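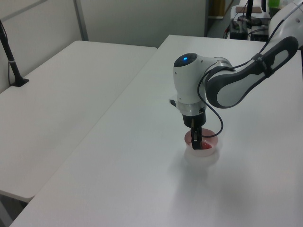 Heltwood demonstration collection: progress report for March

Where we stand against the plan

The plan asked for 4000 usable demonstrations by the end of the grant. We are on course to reach that number. I am less sure it was the right number to promise, and I would like Peltadano to read the rest of this report with that in mind.

Collection is running on the arm with the two-fingered gripper, over the white table. The current task is the bowl task: the fingers go down into a small bowl and close on a red object. It is the easiest of the 4 tasks in the proposal and it has taken up most of our hours. Episodes of this kind are cheap to record, so the weekly totals look healthy. They say little about how the model will do on the other three.

What counts as usable

Alemneh, who supply the labeling, pass an episode if the object ends up in the gripper. By that rule 90 percent of the last batch was accepted. We went back through the same batch and also threw out episodes where the operator paused above the bowl for a long time, or where the start position was nearly a copy of the one before. A good deal more went. I would prefer to report the stricter count from now on, even though the chart will dip.

First training run

We trained once on the accepted episodes and once on the stricter set, using the Fullidness code as it came. The smaller set did slightly better when the bowl was moved. That was 19 trials for each model, too few to lean on, and I ask that the result not go into the newsletter.

Problems

The background hardly changes between episodes. A model could be learning our tabletop and our wall as much as the grasp, and we have no test yet that would tell us. Operators also drift toward the same approach angle by late afternoon – the logs show it clearly.

Next period

Stop adding bowl episodes. Start the second task, with start positions drawn from a list. Hold back one bowl and one object for testing only.

We are not asking for more money. We do ask that the next payment be tied to held-out test results and no longer to the episode count.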